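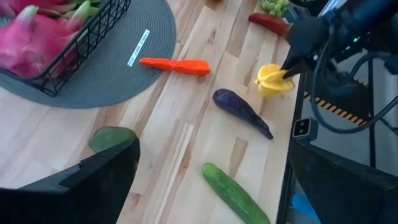 Star fruit slips during teleop demos: keep the bad episodes or delete them?

Posted in Manipulation > Teleoperation

Teodoro Cordero
Two-arm setup, leader-follower control, wrist camera on each arm. The task is sorting toy produce into a black wire basket that sits on a round gray placemat. I have 533 episodes recorded by hand. Eggplant, cucumber and carrot are fine. The star fruit is the problem. I close on two of the lobes, lift it a little, and in a lot of episodes it rotates in the fingers before I get to the basket. Sometimes I set it down and regrasp, sometimes I push on and it drops outside the wire.

At present I delete every episode with a drop. That leaves me very few star fruit examples compared to the rest. Should I keep the ones with a regrasp? The policy is plain behavior cloning, no reward labels. Control rate is 30 Hz, if it matters.

Araceli Barrera
Keep the regrasps, delete the drops. A regrasp that ends with the fruit in the basket is a successful episode, and it covers states your clean demos never reach. Without those, the policy has no data for a fruit that has turned 40 degrees in the gripper.

Two conditions. First, trim the pauses. If you stop for three seconds to think before regrasping, the policy learns to stop there too, and with cloning it may not start again. Second, regrasp the same way each time. Lower until it touches the wood, open, back off straight up, rotate the wrist, close. If you do it four different ways the model averages them.

For the grasp itself, line the fingers up with the grooves between the lobes. Gripping on the ridges gives you two thin contact lines, and the fruit will pivot on them.

Ezequiel Rosales
just record more. we did 2205 for a similar sort and it was fine

Tonantzin Robles
More episodes recorded the same way will contain the same slip, so I would fix the grasp before adding anything. Agree with Araceli on the grooves.

Also check what the wrist camera sees at the moment of closing. On our rig the fingers take up both lower corners of the view, and anything small goes behind a fingertip on the final approach. The operator watches from the side and has no trouble, but the policy does not get that view. Drive a few demos from the camera feeds only. If you cannot place the grasp that way, the policy will not either - add a fixed camera or change the approach angle.

Teodoro Cordero
Grooves helped. Re-recording the star fruit set with a fixed regrasp and trimming the old ones. Keeping the drops in a separate folder for now.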